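How a New Medicine Gets Tested

Written by Chantal Robichaud. Checked by Yaw Yakubu.

A medicine is a substance that changes how the body works. Before a doctor can give a new one to patients, it has to be tested. The tests on people are called clinical trials. They are done in steps, and each step has a number.

Before any people take part

Scientists first study the substance in a laboratory. They look at what it does to cells and how much of it might be harmful. Most substances stop at this stage and never become medicines.

Phase 1

A small group of adults takes the medicine. Most of them are healthy. The doctors want to know if it is safe and how long it stays in the body. They start with a very low dose and raise it slowly.

Phase 2

A larger group takes part. These people have the illness that the medicine is meant to treat. Doctors watch for signs that it helps, and they keep checking for side effects. A side effect is something the medicine does that was not the goal, such as causing a headache.

Phase 3

Many more people join, often in several cities. They are put into groups. Imagine a trial of a cough medicine with 1,011 people. One group gets the new medicine. The other group gets a placebo – a pill or syrup that looks the same but has no medicine in it.

A computer decides who goes into which group. It works like flipping a coin. This is called randomization. If doctors chose the groups themselves, they might put the sickest people in one group without meaning to, and the comparison would not be fair.

In many trials, the patients do not know which group they are in. The doctors treating them do not know either. This is called a double-blind trial. People sometimes feel better when they expect to feel better, and blinding makes that expectation the same in both groups.

Can children take part?

Yes, in some trials. A child's body handles medicine differently from an adult's, so a dose that is right for an adult may be wrong for a child. A parent or guardian must give permission. Older children are also asked if they agree. Their answer is called assent. A child who has joined a trial can ask to stop.

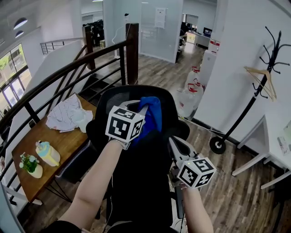
A blue cloth held above the back of an office chair.

Who checks the rules?

Every trial has a written plan called a protocol. It says who can join, what dose they will get, and what will be measured. A group called an ethics board reads the plan before the trial begins. The board can ask for changes, or it can say no.

After the trial

When a trial ends, the researchers add up the results and write a report. Government experts read the results and decide if the medicine can be sold. Doctors keep watching after that – a rare side effect may not show up until a very large number of people have used the medicine.

Words to know

Dose: the amount of medicine taken at one time.
Placebo: a treatment with no medicine in it.
Protocol: the written plan for a trial.
Randomization: using chance to put people into groups.
Assent: a child's agreement to take part.

Next page: How Vaccines Work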